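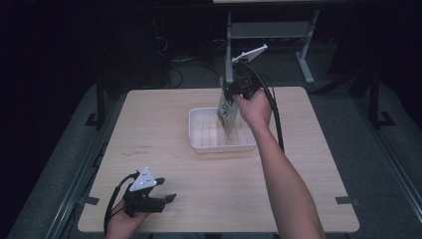
Mahfuz Kodikara has been putting things into other things for a living since he was 22, and he has views on trays. He packs grocery orders, or did, and now he teaches new hires at Mendari how to pack them, which he describes as the same job with more talking. The shallow white one is his favorite. Stand a tall carton in it and there is almost no wall to lean on, so the carton is free to tilt, and people find out quickly what sort of packers they are. "A deep box forgives you," he says. "You can drop a carton in a deep box like you're mailing a letter. I want them on the shallow tray the first morning."

I had asked for an hour. He gave me most of an afternoon and one of his sandwiches.

The trouble with cartons, he says, is that everyone believes they already know how to handle one. They have a fridge. They have poured milk. "Then I ask them to set it down square, and it goes in on a corner, and they look at me as if the carton did it."

What does he tell them?

"Hold it near the top, let the bottom find the tray, then bring it upright. People want to do it all in one go. I did too. I was terrible." How terrible? He thinks about it. "My first supervisor was Kirsty Ellery. She moved me to bread."

He stayed on bread for 13 months. He speaks of it the way other men speak of the navy.

The training course now runs to 73 pages, a figure he gives with some embarrassment, having written most of them. Saskia Rutherford, who edits it, says the chapter on cartons used to be longer. "There was a whole page about soup," she told me by phone. "I took out the soup." Kodikara has not forgiven this. Soup cartons, he says, are narrower and full of surprises, and anyone who disagrees is welcome to come and pack one next to a melon.

I asked whether he packs his own groceries at the store. He does, and he goes to the slow lane to do it. His wife waits in the car.

"She thinks I enjoy it," he says. He was lining up the edge of his napkin with the edge of the plate. "You want the other half of that sandwich?"

The next course starts in February. There are still places.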